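10/14/23

Second day at the spa in Clollstead and I love it already! Mud wrap at nine, then the warm pool — my knees feel ten years younger. Room 17 looks out on the pines.

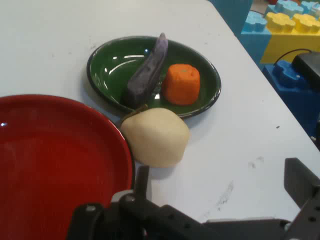 Eggplant on the green plate, red plate next to it.

After lunch I walked the lake path all the way to the Marwat spring and drank a whole cup (salty, but I went back for more!). Slept like a baby for an hour.
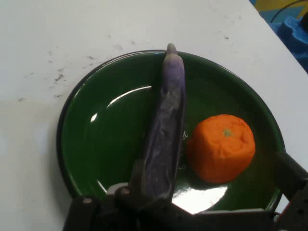

Tomorrow it's the salt room and my first back massage, and I've already asked what they charge for a week in December.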